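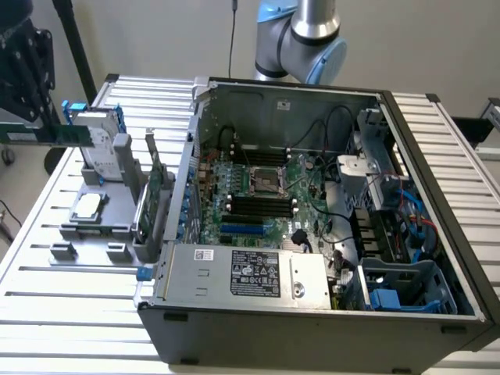 Vamow Hand-Guided Teaching Kit

Teach fiddly jobs like PC assembly without writing a line of code! Grab the wrist handle and walk the arm through the move, or sit down at the Gular remote and drive it from your desk -- Vamow records either way, and you can mix both in one task.

Memory, processor, expansion card, drive: every part gets its own recording, so if one goes badly you redo that one and keep the rest.

In the kit
Wrist handle with record button
Gular remote, 2 m cable
Akl parts fixture, gray
Storage for 300 recordings (600 with the larger card)

Setup questions go to Ghassan Salameh at Zevbridge. He loves a tricky connector.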